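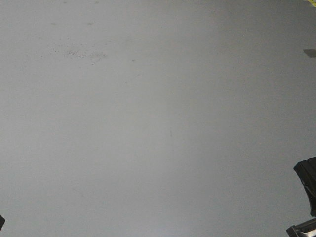 Light gray bench top - paint, coat or leave alone?

gravelpit_ron
I'm redoing the top of a work surface in my garage. It's a flat slab, 7 feet long, and I want it pale gray and matte so small screws show up when I drop them. I've got half a can of Kerslake floor paint left from August and I'm wondering if that's good enough or if I should buy the Rernix two-part coating.

tmarsh
Floor paint will work but it stays soft for a long time. I put Kerslake on a shelf and a coffee mug stuck to it a month later. Two-part is harder. Sand first, 120 grit, then wipe it down twice.

Benito Villalobos
I disagree on the two-part stuff for a bench. It's hard, but when it chips it comes off in flakes and you can't touch it up without seeing the patch. Regular paint you just roll again. I've had the same gray top for years, and it gets a new coat when it looks bad.

gravelpit_ron
How do you keep it from going blotchy? My test board came out lighter in the middle than at the sides.

Benito Villalobos
Could be your light. Turn the board around and look again. If the pale spot stays where it was in the room, it's the lamp. If it moves with the board, you've got thin paint there.

oakley_jd
Foam roller, thin coats, keep a wet edge. Don't go back over it once it starts to drag. A little mottling doesn't bother me on a bench, it hides scuffs.

tmarsh
It bothers me. If I'm going to the trouble I want it even. Also what sheen is the Rernix? The one I used was satin and it threw glare right in my eyes under the shop light.

gravelpit_ron
They sell a matte too. I turned the board and the pale spot stayed put, so it was the lamp. I moved the lamp back and it looks a lot better.

kez_b
Has anyone tried a Kurkholm panel? Comes already coated, gray on one side. No seams if you buy the long one. I cut mine with a track saw and sealed the edges with Konov varnish.

oakley_jd
I looked at those. Too much money for something I'm going to drill into.

kez_b
Fair. I don't drill into mine, I clamp everything.

gravelpit_ron
I drill into everything, so I'm going with the floor paint. Two coats this week, then I'll leave it for about 7 days before I put the vise back on.

tmarsh
Give it two weeks if the garage is cold.

Last updated 12/10/2023
Contact us | Copyright remains with the posters | Back to top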